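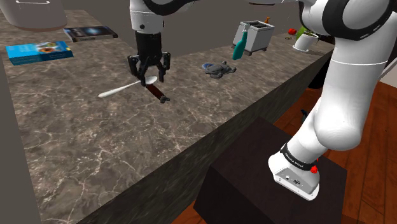

White spoon on a marble worktop.

Home / Reviews / Politics / Kit: Edley canvassing app, two months on

Short version: good for door knocking, poor for everything after it. Longer version below, written between a leaflet drop and a branch meeting so forgive the state of it.

Edley is a canvassing app. You load the marked register, cut it into rounds, send each round to somebody's phone. They tap in the answers on the doorstep. We'd been on clipboards before that. Clipboards and biros and a carrier bag over the top when it rained.

Used it for the council by-election in Flakasari ward. Small patch, some 2,000 doors, a lot of flats. Started in April, polling day in June, so it had a proper run.

Set up. Took me an evening. The import wants the columns in its own order and won't tell you which one it's unhappy with, just says "check file". Checked file. Checked it again. It was the postcode column, there was a space on the end of every line. Once it was in, fine.

Cutting rounds is the best bit. Draw a loop on the map, it counts the doors, done. You can split odds and evens, and it remembers which side you did last time. I had 4 teams out on a good evening and never once had two of them on the same street, which on paper happened all the time.

On the doorstep it's quick. Big buttons, party colours you can change, a box for notes. The "call back" button is small and right next to "refused" though, and we lost a few people that way. Chaiwat Suwannarat, our agent, went through the refusals by hand and found a whole stairwell in Sitthichai Court that had only asked us to come back after tea. There is no undo. Really should be an undo.

Works with no signal, mostly. It saves to the phone and sends when you're back in range. Twice it sent the same round twice, so our totals showed 900 contacts and the true number was lower. You have to merge duplicates one at a time on the web side - tedious.

Battery. Bring a charger. My phone was gone by eight o'clock with the map open.

Polling day. This is where I'd mark it down hardest. The telling screen wants you to type a full polling number then press confirm then press confirm again. Try that with a queue coming out of the church hall. We went back to paper for telling by mid morning and had someone typing up the sheets in the committee room. Knocking-up lists refreshed every quarter of an hour, they say. More like whenever it felt like it after five.

Data side of things: logins can be shut off per person and rounds vanish from the phone when they expire. Chaiwat was happy with that and he is not easily happy. Export is a plain spreadsheet. Read the contract about how long they keep the back-ups, ours had to be asked for in writting.

We also tried Lokero, for a weekend. Cheaper, better telling screen, awful map. It put half of one close in the river. If your ward is all houses in neat rows you might get on with it. We didn't.

Support. Email only. Polite, slow, one reply took so long that I'd fixed the thing myself. No phone line even in election week.

Would I pay again? For a by-election, yes, and I'd keep a stack of paper for the day itself. For a full set of wards I'd want the duplicates sorted first, and somebody to move that call back button.

Scores. Rounds and map 5/5. Doorstep 4/5. Polling day 2/5. Support 2/5.

Will update if the autumn version fixes teling.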